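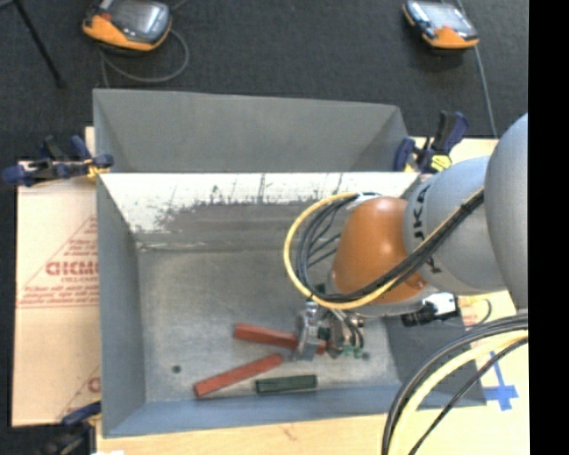

Evano, Wednesday, June 24, 2020

Figure 1. Red and green blocks lying in the front metal bin, with the second bin behind it.

3.2 How blocks come to rest in a bin

Blocks on a flat table are easy to describe. Put the same blocks in a metal bin and they become much more interesting! The walls limit where a block can lie, neighbors lean toward or away from one another, and small gaps open up that matter a great deal to whoever has to pick the next piece. We were delighted by how much variety came out of such a plain setup.

The layout in Figure 1 is one of our favorites. The two red blocks form an open wedge, and the green one lies nearly level, close to the near wall. We call this a "wedge and rail" layout: the wall acts as the rail, and the wedge leaves one wide side and one tight corner. Märta Viklund proposed the name during the Katari sessions, and it stuck.

We sorted 50 layouts by hand. Naledi Chauke and Gijs Van Leeuwen each went through the full set alone, then compared notes. They disagreed on five, nearly all of them cases where a block was close to a wall and it was hard to say whether it should count as touching. We kept those in a separate group -- they turned out to be the ones we talked about most.

Color played no part in the sorting, but it made the work far more pleasant. Red and green are quick to tell apart against dull gray metal, even where the surface is scratched and worn. We left the scuffs alone. A used bin has pale patches and dark streaks, and we wanted our notes to hold up in bins like that.

Wall contact deserves its own treatment, and Section 3.3 takes up the layouts in which a block rests partly on another one.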